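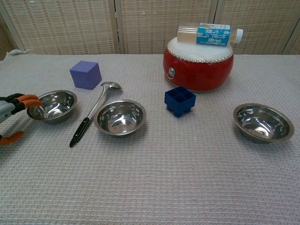
Gray waffle-weave cloth in front of a woven folding screen.

Sillow Weavers' open house is back!

After a long gap we're opening the Midside studio again, and we couldn't be happier. The waffle-weave class that filled up so fast in March will run a second time, with five looms warped and ready to go (bring your own scissors, ours wander off). If you've only ever woven plain cloth, waffle is such a treat – the pattern looks flat on the loom and then puffs up after its first wash.

Bandara cotton is in stock again too, in gray, oat and a really lovely rust. Cones are 1000 yards each.

The yarn swap will be in the Mornura room, next to the kitchen. Please tag your bags with fiber and weight. To save a loom, reply to this email by 10 July 2021.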